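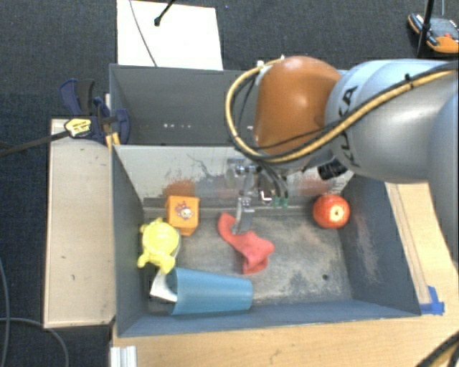
How full should a sorting bin be before you empty it?

Stop at half the wall height. Past that the small stuff gets buried, and you end up tipping the whole lot out to find one thing.

Section 2. Setting up and keeping a mixed bin
Arnel Catacutan, updated July

For the gray slant-wall bins in the Mikitden room and the Salazar annex. Same steps both places. The tall Dedley tubs have their own section, don't use this one.

Before you start
Empty bin. Damp rag, dry rag, roll of labels, marker. Clear bit of bench next to you.

1. Tip out anything left from last time. Check the corners, paper scraps hide there.

2. Wipe the floor of the bin, then the walls, top to bottom. Scuffs and old stains stay put, don't scrub at them. Sticky is different. Sticky has to come off.

3. Dry it. Properly. Boxes soak up whatever you leave behind and go soft at the bottom.

4. Boxes in first, up against the back wall, flat side down. Label facing you if it has one.

5. Cloths next, towards the middle. Fold or don't fold, up to you. Crumpled is fine for a day bin. For a bin going on the shelf, fold in half twice.

6. Fruit last and off to one side. Nothing on top of it. One bruised apple and the cloths smell for a week.

7. Write the label: bin number, your intials, time of day. Stick it on the outside.

NOTE: Order form for new labels is 2,120. Ask for the roll of 50, the small packs run out too fast.

CAUTION: No glass in a mixed bin. No open bottles, no blades, nothing that leaks. Those go in the lidded box under the bench.

CAUTION: Two people to lift a full one. The slanted sides give you less to hold than you think.

Daily check
Fruit out by 9 p.m., every night, even if it looks fine. Cloths shaken out and put back. Anything that doesn't belong goes on the side tray with a note saying wich bin it came from.

Swapping a bin out
Holes in the floor bigger than a fingertip, swap it. Cracked rim, swap it. Scratches on the walls are not a reason. Old bin goes by the back door upside down so it doesn't get filled again by mistake.

Spare bins: top rack, Salazar side. Take from the left.

Semusow Storage Guides | Contact the stores desk | © Semusow, all rights reserved | Back to top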